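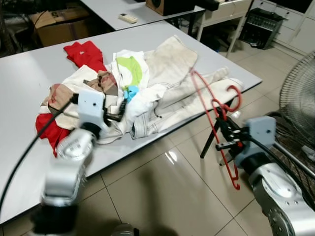
Clothes swap in the Hurnden hall: what to know before you bring your bags

The autumn clothes swap takes place again in the small hall at Hurnden, and this year we do a few things differently. Last May we received nearly 700 pieces in one afternoon, and the people at the entrance could not look at all of them properly. Some neighbors went home a little disappointed, and I understand them very well.

So we have now a limit. Each household can bring up to 20 pieces. Socks and underwear we do not take, also not when they are new in the package. Children's shoes are welcome, adult shoes only if the sole is still good. Winter jackets are what people ask for the most, in all sizes, but especially for school children between six and twelve years.

Please bring your things washed and dry. A small stain is not a problem if you tell us, we put such pieces in the box for painting and garden work, and this box is always empty at the end. Please look also into the pockets. In May we found two house keys and a letter from the tax office, and the keys are still in the drawer in the kitchen of the hall.

How the exchange works: for each piece you get one paper ticket, and with one ticket you take one piece. Coats and jackets count as two. If you have tickets left from May, they are still good, please do not throw them away. Who has nothing to bring can come in the last hour and take what he or she needs without ticket. You do not have to explain anything to anyone.

Mechthild Riedl will again sit with her sewing machine next to the window. She shortens trousers and changes zippers if you bring the zipper yourself. It costs nothing, but she can do only 15 repairs in the afternoon, so please write your name on her list when you come in. Leobardo Ventura makes coffee and his corn cake, and the money from the coffee goes to the heating of the hall. We collected 500 for this purpose last winter and it was gone by the end of February.

What stays on the tables in the evening goes to Muma, the second-hand shop behind the station. They asked us to sort it before by size, not by color as we did the last time. For this work we need more hands, from six o'clock until maybe half past seven. If you can help, please call Manuela Tedesco or leave a note in the mailbox of the hall.

One more request. The parking place in front of the bakery is not for us. Please come by foot or with the bus, or put your car behind the church and carry the bags the last part. Balthasar Tanner has a hand cart and will help those who cannot carry so much.

Bags can be given in advance from October 12, 2021, every evening between five and seven, at the side door.

Selina Leitner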